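Print this page | E-mail this chapter

Chapter 3
Sorting Small Parts Before Assembly

Most assembly mistakes start before anything is assembled. A solenoid goes into the wrong bin, a board is laid on top of a loose lead, and the person who picks it up an hour later has no way of knowing. This chapter deals with the bench itself: which containers to use, where they go, and how parts are laid in them.

Bins for loose parts should be plastic, with a rim thick enough to grip. Keep one kind of part to a bin. Solenoids have short wires that catch on each other, so spread them out and never pour them from a bag. Circuit boards lie flat, parts side up, and are held by the edges.

A tray is different from a bin. It holds the set being made up for one unit, and it stays empty until the bins are filled and checked. Line it with a plain sheet, so that a dropped screw shows up at once.

When Lempi Manninen took over the parts room at Clanov, the stock list ran to 1,227 items and 49 of them were in the wrong place. She changed the bench layout first – the list came later. Her layout is used in the exercises at the end of the chapter, with small changes by Arvo Koivisto.

Section 3.1 begins with the bins. Read it with a bench in front of you if you can, and have a few spare boards and solenoids at hand.

Filed under: Workshop Practice, Parts Handling
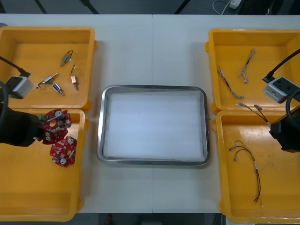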